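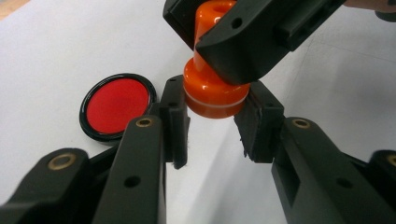 Workshop > Packing Bench > Tips

We got the automatic stamping station at Tuline in December, and I'll admit I sulked for a week! I'd been hand stamping delivery cards for years (2,423 in one go before a holiday, my wrist still remembers). Now the machine does the long runs and I do the odd jobs, the refilling and the fussing. Here's what I've picked up.

Close the ink pad whenever you stop for lunch. Red dries out faster than black on our bench, no idea why.

Don't flood a pad the night before a run. Five drops, spread with an old card, then leave it overnight with the lid on.

Run a few scrap cards first and look at the edges of the print. A faint side usually means the card isn't lying flat.

Ask for your hours in writing before the thing gets switched on! Nosipho did, and she moved to proofing with the same pay. Rafail misses the chatter at the old table, and so do I, a bit, so we still fold the inserts by hand together after two.

Ink on your fingers? Cooking oil first, then dish soap.

Related tips
Getting labels off glass jars
Storing rubber stamps
Sore wrists at the packing table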